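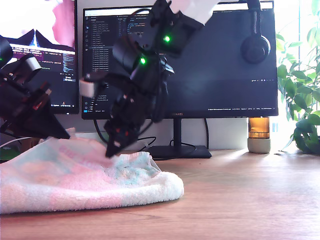 Sum-yee Peng thinks I fold too early, and that terry should be shaken out flat and left a while before anyone puts a crease in it. Noted. Tried it both ways this evening and will go on rolling.

September, 6 p.m. Textiles on the desk again, the shelf from Grunero being full. Pink, white and teal one: lettering goes on the inside, long edge first, thirds across. Fold height 3 inches, too tall for the Josdale bin. White one: rolled from the short side, firm at the start, easier toward the end. A roll takes less depth and the pile does not get a hard line across it.

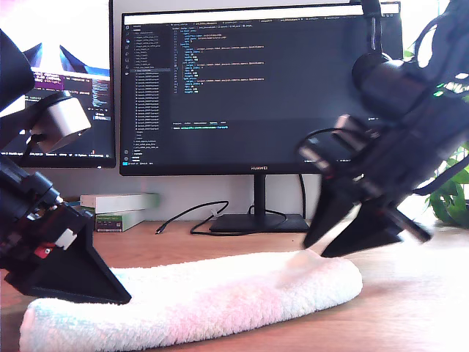 Does a roll need a tie? A plain one holds if the last edge is tucked underneath and the weight sits on it.

Washed the next batch at 70 minutes on the Harries setting, no softener. Lint tray cleared before and after. Ruffled satin trim has to be smoothed by hand before folding or the pleats set crooked. Tag to the outside so the edge can be found in the stack. Bin total in the notebook now stands at 391. Draso labels still not here. Will do the remaining 6 tomorrow, rolled.

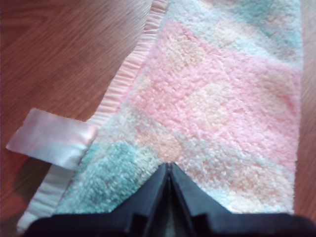 Baby blanket, pink satin edge and tag.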